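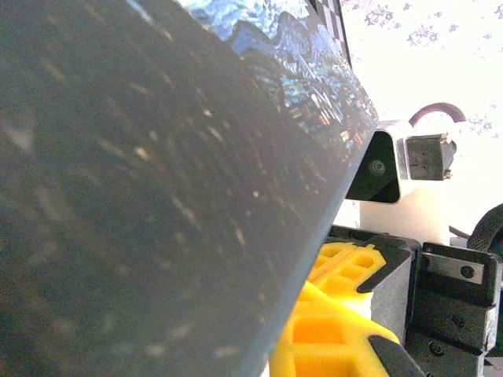

December, 8 in the morning, job 828, continued from the page with the tea on it

Back to the Starry Night box. Rosalie Kaufmann thinks it's settled and wants the page signed. I don't think it is, so I'm writing down why before she talks me round again.

The claim from Priltora is that the new matt finish "does not hold dust". I have no idea what that means. Everything holds dust. The dark side of the box is covered in pale specks and smudgy streaks under a strong light, and I'd like to know how many of those are dust, how many are the light bouncing off the finish, and how many are in the finish itself. If it's the last one then no amount of wiping will help and we can stop arguing about cloths.

Ardalan says wipe it and see. Fine, but we wiped the last one and then couldn't agree what we were looking at, because I'd looked under the window and he'd looked under the lamp. So this time:

- same lamp, same side of the box, lid end to the left
- dry cloth first, the old cotton one, NOT the blue microfibre (it sheds, whatever the packet says)
- leave it alone for 30 minutes after wiping
- look again before anyone picks it up

The print is another matter and I've less to grumble about there. The blues hold up well close to, cobalt down to a pale sort of cyan, and the little flecks of orange and yellow are still separate flecks. I had expected mush. I'm less sure about the black-and-white check at the edge. Small squares like that show up every fault in the folding, and one nice-looking box tells me nothing about the next. Ask Priltora for two more from a different batch before anyone says "consistent" in an email.

Still no answer on whether the picture and the dark sides are printed in one go. Rosalie says yes. She was told yes on the telephone, which isn't the same as yes.

**Wallpaper and the floor sheet**

The flowered paper came from Lamholm and I was against it from the start. Small flowers, pale ground, all very pretty, but I said it would fight with a busy print and I was told I'd get used to it. I have got used to it, which proves nothing about the paper.

Points against:

1. The ground changes colour depending on where you stand. Under strong light it goes nearly white and the flowers look purple. From further back the ground is a lavender grey and the flowers could pass for blue. Don't use it to judge any colour at all. Ardalan's note from last month saying the blue was "a touch warm" should be crossed out for this reason.
2. We bought by the pattern name and forgot to write down the batch. My fault.

In its favour, the box doesn't disappear into it. The swirls are so much bigger and louder than the flowers that you find it straight away. I'd have bet against that.

The grey and white marble pattern underneath is the Grarano sheet. I've no quarrel with how it looks. My doubt is whether you could ever spot a bit of pale fluff or a paper crumb on it, given all that veining. We chose it because it "looks clean", and I suspect it would go on looking clean when it wasn't.

The red glitter stick is lying up in the left corner. If there's a stray sparkle on the box later I shall want to know about it, so put the stick in a bag when you're done with it, please. Glitter gets into everything and it would make a nonsense of the dust check.

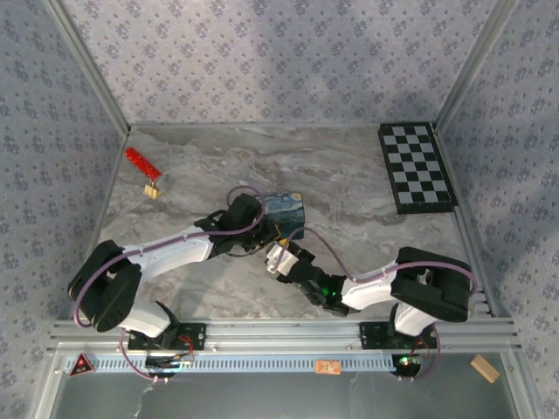
**To do**

- Chase Priltora for the other two boxes and get the one-print question answered in writing.
- Dust check as listed further up. Ardalan to wipe, me to look, then swap over.
- Plain grey card behind the box for anything to do with colour.
- Find the Lamholm receipt, it may have the batch on it.
- Grarano sheet: drop a few snips of white paper on it and ask Rosalie to find them.

Not signing 828 until the first two are done. Rosalie, if you're reading this, the pen is in my coat.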